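Blog > Days Out > Handmade things

I have been meaning to write about the big hall since February, and every time I sit down with a cup of tea to do it I end up looking up knitting patterns instead (if you know me at all, you will not be surprised). But the kettle is on, the washing is in, and I have promised Fiorella Vitale that she will get her write-up before the clocks change, so off we go.

The thing I loved first was the building. I have a soft spot for rooms with an upstairs you can look down from. When I was little my aunt had a shop with a gallery in it, and I used to lie on my tummy up there watching people choose their ribbons, and I think I have been looking for that feeling ever since! The hall has a mezzanine with a black metal railing, a high white ceiling with round lights sunk into it, and a good deal of bright, airy space in between. Fiorella says it is a nightmare to heat. I kept my coat on and didn't mind a bit.

We got there at ten past nine, far too early, because I always think the bus will be late and it never is. Fiorella had brought a flask and two of those cardamom buns from Piątek, which I will be writing about separately, as they deserve it. I ate mine before I had even taken my scarf off.

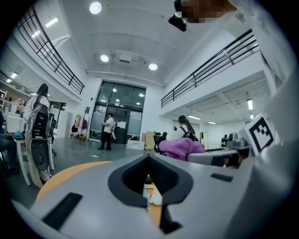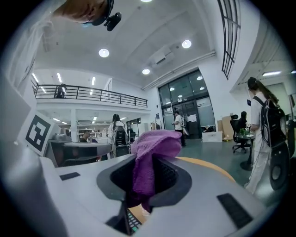
The big hall with its railings and round ceiling lights, and in the second one a bit of purple knitting.

Now, purple. I have gone back and forth on purple for years. My mother thought it was a colour for curtains and nothing else, and I must have taken that in with my porridge, as I didn't own a single purple thing until I was past 40. Then Fiorella talked me into a ball of Radiria in a shade somewhere between plum and blackcurrant, and that was that. I have used it for a hat, for a pair of wrist warmers, and for a cloth that was supposed to be square and is the shape of a slice of toast.

I do think a knitted cloth is one of the nicest things to have about the house. You can fold it and it stays soft at the folds, it bunches up in your hand in a friendly sort of way, and it never looks as cross as a tea towel does when you leave it in a heap. Mine live in the drawer under the cooker - well, the ones I haven't given away.

If you want to try one, I would cast on fewer stitches than you think and keep going until you are bored. Plain knit all the way is fine. I slip the first stitch of each row for a tidier edge, though I forget about one row in every handful, and I can't say the washing-up has suffered.

We stopped for soup at Dosulero on the way home and went over the whole morning again, railings and all. Fiorella wants to go back when the evenings are lighter. I have said yes, provided there are buns, and I have already wound a second ball of the plum for the bus.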